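6/20/26
Stiltance bench, equipment plan for the next budget period

Purpose of this entry is to get the purchase list out of my head and into a form Vaughn Crenshaw can check before it goes to purchasing. The May version is superseded. It had the second arm on it, and the second arm is off for now (see end).

Current state of the bench

Arm is fine. Joint three still makes the noise it made in winter, at the same place in its travel, and the repeatability check has not moved, so I am leaving it alone. No money requested.

Gripper has 147 hours on it since the linkage rebuild, going by the controller log. The log counts powered time including idle, so actual cycling is less. Play at the tips is measurable with a dial indicator and not yet a problem for the parts we pick. It will become one when we go to the thin stock. I want a full spare set of linkage plates on the shelf before then, bolts included. Last time we had the plates and no bolts of the right length, and used hardware from the drawer that stood proud and rubbed.

Wrist camera is the weak item. Details below.

Work surface is the same one as before. No complaints about flatness. For the camera it is nearly featureless, and anything that tries to estimate motion from the surface has very little to hold on to.

Wrist camera

Problem is blur during fast lateral moves. With the arm still, the image is good enough to find part edges. With the arm moving, small parts turn into patches of color and the classifier goes by color alone. That works for the bright parts and fails on anything near the color of the surface. We have been dealing with it by stopping before every look, and the stop plus settle time is now the largest single piece of the cycle.

Options considered:

Shorter exposure on the existing camera. Free. Tried it. Image goes dark and noisy, and gain does not get it back. Might be usable with more light.

Ring light at the wrist plus shorter exposure. Cheap. Concern is glare off the bolt heads, which sit in view the whole time and already show up as bright spots on the black plates. The detector mask covers them at present exposure. It would need redoing.

Global shutter replacement from Petel. Expensive relative to the others. A global shutter does not fix motion blur by itself, exposure time does that. It removes the skew, and the Petel unit has a larger sensor, so we could run it shorter in the same light. Lead time quoted is 11 weeks.

Overhead lighting only. Two diffuse panels over the bench, no change at the wrist. Helps the shadow bands across the surface, which the segmentation sometimes takes for an edge. Does less for exposure than the ring would, because of distance. 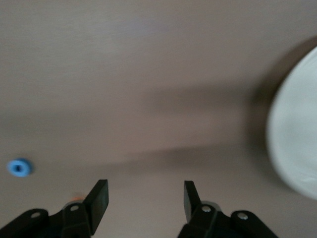
Wrist camera, current unit. Fingertips at bottom, blue part at left edge of view, large white item at right, shadow bands across the surface.

Things I want the new setup to do better than the frame above, in order of how much they matter to the budget:

The blue part reads as a blue part and as little more. Round, darker toward the middle, possibly a hole. For sorting we need to know whether the hole is there, and I would not trust a measurement taken from an image like that.

The orange smudge near the left fingertip is partly behind the plates. A better sensor will not help, the fingers are in the way. Moving the camera mount higher and farther back would. That is a Greenberg job, one bracket, and should be ordered together with whatever camera we pick so the hole pattern matches. Do not order the bracket first.

The bands run into a dark area next to the white item. On a plain surface the segmentation has only the shading to go by there. Overhead panels are the fix for this one.

The gap between the fingertips is clear and the tips themselves can be located at this level of blur. Finger tracking does not need to be on the list. I had it down in May as a separate encoder purchase and have struck it.

Surface

Asked Feltex for a mat with a fine printed pattern, low contrast, matte. They sent two swatches. The first has a sheen under the bench lamp at low angles and is rejected. The second is flat and takes the shadows evenly. Pattern is fine enough that it should average out at classification scale and still give motion estimation something to work with at close range. Untested under the arm. Plan is to buy one mat, not the pair Feltex wants to sell, and tape it down at the corners for a trial. If it creeps under side load from the fingers we go back to the plain surface and put the money into the panels.

Mat price is $108 cut to size. Shipping is extra and the quote does not say how much. Ask.

Fingertips and spares

The squared tips are good for boxes and poor for soft items. We have been pinching soft goods at the edge of the tab and they rotate out. Greenberg can make a wider tip with a rubber face on the existing mount pattern, at $54 per pair for the plain version. They want to see a drawing for the rubber face before quoting it. Drawing is half done. I have the tip profile and need to decide whether the rubber is bonded or sits in a groove. Leaning to groove, so we can replace the rubber here with a knife and new strip.

Note for whoever picks this up: the gray mounting pieces at the base of each tip stay as they are. Do not let Greenberg redesign them. They asked twice.

Lighting

Want panels before ring. The panels can be installed without touching the wrist, they do not add cable to the arm, and they can be moved to another bench if Stiltance ends. The ring adds mass at the worst place and another connector to fail. I would budget for both and release the ring money only if the panels plus shorter exposure do not get us there.

Cable is not included in either quote. Last year's cable overrun was entirely from assuming it was.

Order of spending

First: panels, and the exposure test on the existing camera with panels on. Needs one afternoon once they are up. Use the same fast lateral move, same start and end poses, and save the raw images.

Second: mat trial, same move.

Third: decision on the Petel unit. If the first two get the small parts readable in motion, the camera drops to next period. If not, place the order the same day because of lead time, with the bracket drawing to Greenberg alongside.

Fourth: spare linkage set and wide tips. These do not depend on anything above and can go out whenever purchasing has a slot. Listed fourth only because the bench runs without them today.

Acceptance for the camera path, proposed: hole present or absent called correctly on the small round parts at full traverse speed, no stop. I have left the pass rate blank. Vaughn to fill in from the line requirement, he has the latest copy.

Not requested this period

Second arm. The case for it was throughput, and throughput is presently limited by stopping to look. Two arms stopping to look is a costly way to get part of what shorter exposure may give us. Revisit when there is cycle data without the stop.

Tip encoders, per the note above.

Tactile pads. Interesting, no driver support on our controller, and I do not want to write it.

Vaughn's comments from the bench, added same day

Thinks the panel mounts will foul the guard door when it swings. I measured and it clears with the panels flat against the upper rail, tight at the hinge side. Will mark the rail before drilling.

Wants the spare linkage moved up to second. His reasoning is that a broken plate stops everything and a dark image stops nothing. Agreed, changed on the purchasing copy. Order above left as written.

Asked whether Petel would lend a unit for the exposure test. Have not asked them. Message sent, no reply at time of writing.

Open

Feltex shipping cost.
Groove or bonded, then finish tip drawing.
Bolt length for the linkage spares, measure off the current set and write it on the bag.
Pass rate for the acceptance line (Vaughn).
Redo of the bolt head mask once exposure changes, whichever way the camera decision goes.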